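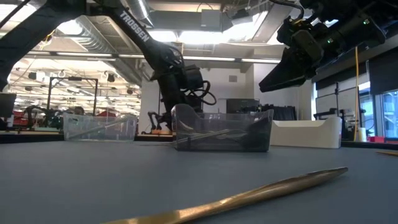 Who we are and what we do all day

Hi! I'm Sze-wing Fung, and I started Drirnix with Lwazi Radebe because we both kept meeting people who wanted a robot to do one boring job and had no idea how to get it to learn that job. We teach by showing. One of us takes the controls, drives the arms through the task, and the recording becomes a lesson. Then we do it again (and again, and again).

Sorting is our bread and butter right now. Long thin things are my favorite, partly because they're such a pain! Pick up a gold stick too near the tip and it swings, too near the middle and it bumps the wall of the bin. We run two Trossen arms over a blue-gray table with the bins lined up across it, and I've spent more hours there than I'd like my mother to know.

A normal job takes us 200 demonstrations before we train anything. The longest so far took 1121, for a packing task we did with Rorach, and Lwazi still brings it up at lunch. We keep the clumsy tries too, as long as the operator recovers, so the robot gets to see what fixing a mistake looks like.

New operators start in September and spend their first mornings just moving the arms, no task at all. You don't need to code. Gamers do well, but so do people who knit, and our fastest driver used to decorate cakes.

If you have a job you'd like to show a robot, come by and try the controls yourself. Mornings are best, before Lwazi gets hold of the good chair.

811 shares
14 comments

Recent posts
Driving two arms at once without getting a headache
What we learned from the Kong bin project
How we pick which recordings to keep
Gakon: our labeling tool, now with undo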